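Chapter 4
Shells, Crusts and Fillings

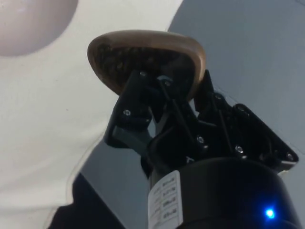 A filled food has two parts that behave differently, and most of the work in this chapter comes from that difference. The outer part has to hold a shape. The inner part usually has no shape of its own and takes the one it is given. When you judge a filled piece, look at both parts separately before you judge the whole. The rounded brown piece in the photograph is a useful one to practice on. Its rim is smooth and curved, with a slight shine along the upper edge, while the underside is dark and lumpy. If you saw only the rim you would know very little about the rest of it. Students often make this mistake at the bench: they look at the top of a piece, write "even, good color" on the sheet, and never turn it over.

In this book the word shell means any outer layer that is firm enough to be lifted by its edge. A crust is a shell made from dough. A case is a shell that is baked or set before anything goes into it. The word filling covers whatever sits inside, whether it was put in raw, cooked or already cold. Bakers use these words loosely, and in some shops a crust and a case are the same thing. Trade recipes in the back of the book keep the wording of the people who gave them to us.

4.1 What the shell has to do

A shell has to stay in one piece when it is moved. It also has to keep moisture where it belongs. A wet filling will soften a dough crust from the inside, and the first sign is often a dull, darker patch on the base. The sides may still be crisp at that point. For small tarts, a base that is a little thicker than the sides gives more time before this happens. Large pies are treated in Chapter 5.

Shape matters as well. A round shell bakes more evenly than one with corners, since a corner has heat coming at it from two sides and browns early. Triangular and shell-shaped pieces need to be checked at the narrow end first. If the narrow end is done and the wide end is pale, move the tray to a lower rack and leave it for a few minutes more.

4.2 What the filling has to do

A filling should reach the edges without pushing against them. Coarse fillings, such as chopped nuts or dried fruit, leave gaps along the wall unless they are pressed down. Smooth fillings run into every space but shrink as they cool and may pull away from the side. Neither is a fault if you have allowed for it.

Dinesh Raju, who taught the evening pastry course at Lolldale for 16 years, had his students weigh the shell and the filling apart for the whole of the first month, starting in September. They wrote both numbers on a card and kept the card with the tray. It is slow, and we still recommend it. After 20 or so trays you will not need the card for ordinary work, but keep it for any recipe that is new to you.

4.3 Turning a piece over

Let the piece stand before you handle it. Small tarts need 25 minutes on a rack, and anything with a fruit filling needs 45. Hold it by the rim, never by the base, and tilt it until you can see underneath. A loose filling will shift as you do this, so work over a plate. Write down three things: the color of the base, any cracks, and whether the filling stays level with the rim or sits below it.

The Unnithan method, used later in this chapter, adds a cut through the middle - this is worth doing on one piece in every batch, even when the batch looks fine.

Before you go on

Read the notes on resting dough at the end of Chapter 3. You will need a kitchen scale, a ruler marked in millimeters, a wire rack and a thin knife. The practice recipes begin with a plain short crust and a nut filling.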